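The Pollby Hand-Held Gripper is for people who want to teach a robot to do kitchen jobs and have already found out how little fun it is to do that by dragging the robot's arm around. You hold it, you do the job, the camera on top records the job. The robot can stay home.

Branda builds the Pollby in batches and sells it as a kit or assembled. The kit costs less and comes with more screws than you will want to see on a Wednesday night.

## What's in the case

- Gripper body, black, with trigger handle
- Two fingers with printed markers, already stuck on straight (we did this part so you wouldn't have to)
- 2 pairs of soft ribbed pads, orange. Other colours have been requested. Other colours have been declined.
- Fisheye lens and camera mount – camera not included
- Hex key, spare screws, wrist strap
- Wirnness software licence for one computer

## What it's good at

Long thin things, mostly. Spatulas, ladles, tongs, the handles of pans. The ribbed pads give a bit when they close, so a round wooden handle sits in them without much fuss. Plates can be picked up by the rim if you go slowly. Eggs are between you and your floor.

The wide lens takes in most of a tabletop at once, and the markers on the fingers let Wirnness work out how far open they are in every frame. Keep the markers clean. A smear of sauce across one of them and the software will decide your gripper is closed, open, or on holiday.

## Setting up a bench

A full kitchen bench makes better training material than a bare one. Put out the appliances, put out the food, and leave the things you aren't using where a cook would leave them. A plain dark cloth behind the lot keeps passing colleagues out of your recordings. If you'd like to decorate the cloth, go ahead; the software has no taste either way.

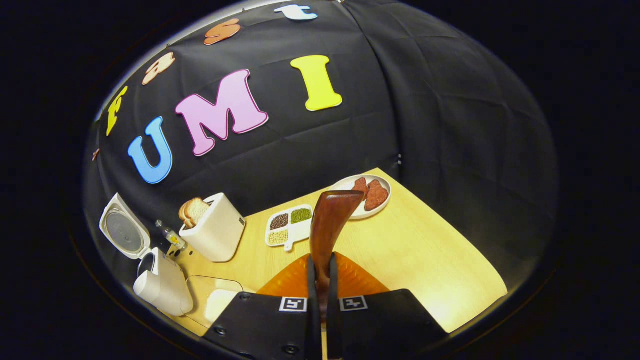

Battery life for the trigger unit is 16 hours, which will outlast your forearm by a good margin. We suggest recording in sets of 20 and then putting the thing down. The strap helps, though people tend to discover this on day two.

## Small print, in a normal size

The pads are a wear item. Hand wash only, and let them dry before they go back on. The body should never go in the dishwasher, and we'd rather not say how many emails led to that sentence.

The Pollby fits the Bhuiyan wrist plate, so the same fingers and pads can go on your robot later. Other wrist plates need an adaptor, sold separately, in grey.

Warranty is 2 years on the body and electronics. Orders placed after the start of December ship in the new year.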